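Cirkidance: Work in Progress

Cirkidance is the software we use at Geltent to plan and run short kitchen tasks on an arm with a two-finger gripper. It takes in wrist camera video, keeps an estimate of where the handles and rims are, and sends new targets to the arm controller. This page collects notes from the glassware part of the work, with a line or two for each stage. Most of the text is by Rajitha Majumder, with the controller notes by Euan Kerr.

Page last changed 8/23/22

Labeling

Rajitha labels handles before anything else. Each handle gets two ends and a closing direction for the fingers. Bodies and lids are labeled separately, so that a lid with a handle on it can be treated as its own part.

The labeling tool is called Saha. It runs in a browser, saves after every click, and has an undo that goes back eight steps. Longer undo is on the list.

Clear containers

Glass is where the depth estimate goes wrong most often. The old version of Cirkidance took the contents of a jar as its outer surface and put the wall too far back. With sugar or salt inside, the error changes with how the pile sits against the glass.

We now take the position from opaque parts when there are any. A black lid on a pale table gives a clean edge, and a dark handle gives a second one. The planner then works from the handle and leaves the glass as a keep-out volume with a wide margin. 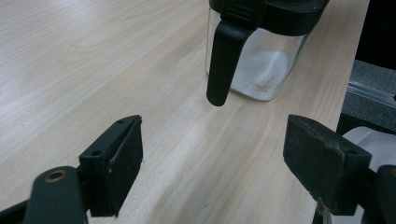 The keep-out volume is drawn as a box even when the container has rounded corners. Rounded shapes were tried in December and slowed the planner down without changing which grasps it picked. The box stayed.

Finger pads

Pad wear matters to the perception code more than we expected. A worn pad has light scratches and fuzzy corners, and the first finger mask was trained only on new pads. It dropped parts of the finger and passed them to the planner as obstacles. The current mask is trained on both.

Dark on dark is still hard. When a black handle lines up with a black pad, the edge between them can vanish for a few images in a row. The tracker holds its last estimate during that time and lowers its confidence.

Closing on a handle

Euan's controller splits the close into three phases: line up, touch, and squeeze. Each phase has its own speed limit and its own timeout. If the touch phase times out, the fingers open and the planner is asked for a new approach — it does not reuse the old one.

The squeeze limit is set per object in a plain text file. We had it in the planner for a while, and every change meant a rebuild.

Replay

Every run can be played back in the viewer with the planned path drawn over the video. The slider moves video and joint data together. A run that was stopped early shows the reason code next to the time.

Next on the list

Faster recovery when the handle is hidden, and a warning in Saha when the two ends of a handle are labeled in the wrong order. The Kumville office will get the same build once the viewer runs on their machines.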